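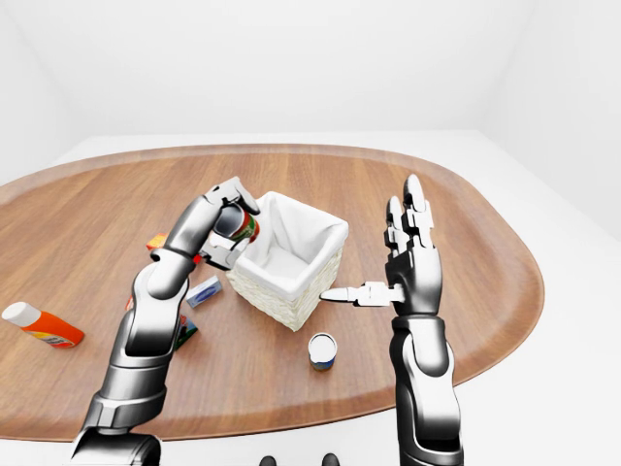 Basket task in the simulator, oval table, left hand on the can.

We use cookies to remember your list settings. Accept / Manage preferences

Subject: Re: [treldale-sim] Basket task, left-hand grasp

The wrap grasp goes over the top of the can and down the side, as you can see from the fingers. I'd leave it. Coming in from the side only was worse in my runs because the forearm sweeps low over the table and disturbs the small boxes before the hand closes.

Results from the lab machine, new table asset, 200 episodes: 22 failures. I sorted them by replay. Most are the can catching the rim of the basket on the way down. The liner folds over the top on all four sides and the collision mesh is thicker there than the visual mesh. Whoever exported the basket should check the hull against the Vasari original — I suspect the liner was merged into the wicker before decimation.

Quoting the earlier message for the points still open:

> The right arm does nothing useful in this task. Can we park it
> outside the workspace and drop its joints from the action vector?
> It would make training faster on the club desktop.

No. The Parnero rules want both arms active in the observation and action spaces, even if one only holds a pose. Keep the right hand open and upright beside the basket as the start pose. Check the thumb clearance, though. It extends toward the basket and there isn't much margin if the basket spawn is randomized.

> Also the walls and floor are plain white. Is that final?

For the July submission, yes. Textures and lighting variation go on the Esteves branch. Please don't merge them into main until the baseline is tagged.

Still to do:

- rebuild the basket collision mesh and rerun with seed 363
- spawn the orange bottle lying down, cap orientation random
- log contact force on both thumbs
- split the config into 2 files, scene and policy

I'll be in the lab until 9 p.m. if anyone wants the replays. They're too large for the list.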